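Household Robots Remain a Matter of Preparation

Manufacturers have been promising a machine that clears the table for longer than most of their present customers have kept house. The Rornholm Institute takes the view that the promise should be judged by the dullest chores, done in ordinary rooms, without a technician nearby.

Progress in simulation is real and should be credited. The Marar program gives its software 1,000 attempts at a chore before any hardware is switched on, and in our April review it completed 624 of them. A factory manager would not accept that rate from a conveyor. A family would accept it even less when the dishes are their own.

Shop floors are further along, chiefly where the work has been arranged to suit the machine. At Tresard, parts arrive facing the same way, under the same light, at the same height. Kitchens offer no such courtesy. A bowl may be left close to the wall with something dark still in it, and a flat silver object set down beside it may need to be kept dry. Deciding what belongs in the sink is a large part of the chore, and it is the part least often tested.

We therefore ask that Deltomier and other developers publish their failures along with their successes, chore by chore. Public money should follow those reports. Until they appear, claims of readiness for the home should be treated as advertising.

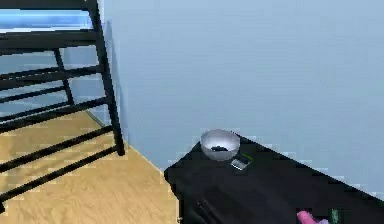

What Buyers Should Ask

Ask how many of the published trials took place in rooms the machine had never entered, and who reset the table between them.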